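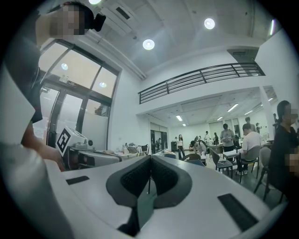

A white hand-held gripper with two dark gray fingers, and a person in a white sleeve reaching in.

FOR IMMEDIATE RELEASE
January 20, 2019

Rerura releases Ondness, a reverb plugin modeled on a grain silo

PRALLERSIDE - Rerura, the small audio software company that last gave the world a compressor with one knob, today released Ondness, a reverb plugin with two. The company describes this as a period of growth.

Ondness is built from recordings made inside a disused grain silo outside Prallerside. The silo has a decay time long enough to eat a sandwich in, and a resonance in the low mids that most engineers would pay to have removed. Rerura has left it in. A button marked Polite takes it out again.

The plugin ships with 210 presets, among them Wet Cathedral, Dry Cathedral and Cathedral With Carpet. Users who dislike presets can hide the whole list from the settings menu, and the beta testers did so in impressive numbers.

"We wanted a reverb for people who put reverb on everything and then turn it down before anyone hears the mix," said Steinar Laxdal, founder of Rerura. "I am one of those people. The first version had 400 parameters. I understood nine of them, and I wrote it."

The two remaining knobs are Size and Regret. Size does what it says. Regret fades the reverb tail whenever a new note arrives, so that fast playing stays clear and slow playing sounds far more important than it is. Both can be automated, and both respond to MIDI.

Also included is Siliņa, a freeze mode that holds the last chord until the user presses a key or goes home. It was a bug until September, when a beta tester wrote half an album with it and asked that it not be fixed.

Ondness runs on Mac and Windows in VST, AU and AAX formats. The first 1,000 licenses are on sale at half price from the Rerura website, and owners of the one-knob compressor get theirs free. A trial version works in full for 14 days, after which it goes silent - gradually, with a very nice tail.

About Rerura
Rerura makes audio plugins in Prallerside. Its products are used by musicians, film editors and one very patient podcast about canals.

Press contact: Steinar Laxdal, Rerura, Prallerside. Review copies and audio demos on request.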